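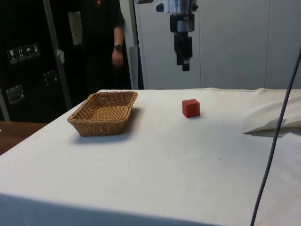 Unit 4: Setting up and looking after the tabletop cell

Course notes, Robot Cell Maintenance
Instructor: Noel Umali
Lab lead: Darcy Pelletier

These notes go with the August lab block. Read them before your first session. The work is done in pairs, one person at the pendant and one at the table, and you will swap halfway through.

4.1 What the cell does

The task is a plain pick and place. The arm comes down over the table, closes on a small cube, lifts it, carries it across and lets go over a basket. The arm, the gripper and the cloth all have to be in good order for this to work, and most faults students report in the first week come from the cloth.

4.2 The table

Lay the white cloth so it hangs over the near edge. Pull it flat across the working area. Folds out toward the side of the table can stay, as long as the gripper never travels there. A fold under the cube will tilt it, and a tilted cube gets picked by one corner and turns in the grip.

Check the cloth for marks. Small specks are fine. Anything close to the size of the cube has to go, or the Brendero vision software may pick it up as a second object. Shake the cloth out at the end of the day and replace it if it has a hole.

Put the basket down first, then the cube. The basket must be empty at the start of every run. Press down lightly on two opposite corners of the rim to see if it rocks. A woven basket is never perfectly square, so teach the drop point over the middle of the floor and ignore the rim shape.

4.3 The gripper

Do this check with the arm in the hold position and the drives off.

Wipe the fingertips with a dry cloth. Look for chips and for shiny patches where the surface has worn. Push each finger sideways with your thumb. A little give is normal on the Llorente gripper, but if you hear a click, the finger screw is loose. Tighten it with the short hex key from the drawer and mark the screw head with paint pen.

Next look at the collar above the gripper. Its screws should sit flush. Check the plug on the arm side: turn the locking ring by hand until it stops, and do not use pliers on it. Two plugs were cracked that way last year.

Turn the drives on and run open and close 21 times from the pendant. Listen for a change in pitch. Write the cycle counter in the log before and after. If the counter has passed 1,107 since the last greasing, tell Darcy before you go on.

4.4 Cables

Follow every cable by eye from the arm to the cabinet. The arm should reach both ends of the table without pulling any of them tight. A slack cable is allowed to hang near the table but it must not lie on the cloth inside the working area. Move the arm slowly to its farthest taught point and watch the cables, not the gripper.

4.5 Setting the pick height

1. Jog the arm over the cube at low speed. Stop with a clear gap under the fingertips.
2. Switch to step mode and come down in small steps.
3. Stop when the fingertips are 6 mm above the cloth. Use the gauge block.
4. Save the point as PICK_LOW.
5. Go back up, close the gripper, and come down again beside the cube to be sure nothing touches the table.

Students often save the point with the gripper closed and then wonder why the height is off. The Wutetti fingers swing in a slight arc as they close, so the tips sit lower when shut than when open. Our cell still has one set of these and the other sets are Llorente – check the label on the tool card before you start.

4.6 Where to stand

During a run, both people stand back from the table with arms down. The person at the table calls "clear" and the person at the pendant answers before pressing start. If you need to reset the cube by hand, the drives go off first, every time. Loose sleeves are rolled up. Watches and rings come off for any work inside the gripper or the cabinet.

4.7 Faults you are likely to see

Cube slips during lift: worn fingertips, or pick height too high.
Cube lands on the rim: basket has been moved since teaching.
Gripper will not open: check the plug, then the fuse marked G2 on the Clurkier supply.
Arm stops above the cube and waits: no object found. Check the lighting and the cloth.

Allow around 45 minutes for the full setup the first time. Hand in one log sheet per pair, with both names on it.

Reading for next time: Unit 5, sections 5.1 to 5.3, and the greasing chart at the back of the binder.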